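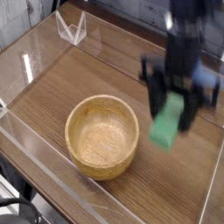 *Figura 4. Bloque verde en la pinza, a la derecha del cuenco de madera.*

## 4. Grabar demostraciones para Dradska

¡Llega la parte más agradecida del montaje! Dradska aprende a colocar objetos a partir de demostraciones, y el modelo de referencia de Sotico se entrenó con 1.178 episodios de bloque y cuenco. Para adaptarlo a tu mesa bastan 97 – una mañana de trabajo bien aprovechada.

1. Coloca el cuenco vacío dentro del recinto acrílico, sin que toque los paneles.
2. Deja el bloque sobre la mesa, a 10 cm del borde del cuenco como mínimo.
3. Abre Khokhar, elige la tarea `bloque_en_cuenco` y pulsa **Nuevo episodio**.
4. Guía el brazo hasta el bloque, cierra la pinza y sube en vertical.
5. Lleva el bloque hasta el cuenco y ábrela cuando la punta quede por debajo del borde.
6. Retira el brazo y pulsa **Guardar**. Si el bloque cae fuera, guarda igualmente el episodio con la etiqueta `fallo`.
7. Cambia la posición del cuenco cada 20 episodios.

> **Nota.** El desenfoque de movimiento en la pinza y el bloque es normal y no hay que descartar esas imágenes. En nuestras pruebas de Stuststead, el modelo entrenado con ellas soltó el bloque con más precisión que el entrenado solo con imágenes nítidas. ¡Nos encantó ver ese resultado!

> **Precaución.** No metas las manos en el recinto con el brazo habilitado. Para recolocar objetos, pulsa antes **Pausa** y espera al aviso en pantalla.

Los bloques inclinados también valen, y mucho: dan variedad al agarre y el modelo la aprovecha. Procura que no todos los episodios empiecen con el bloque recto.

Al terminar, exporta la sesión desde **Archivo > Exportar** y continúa en el apartado 5, «Ajuste del modelo».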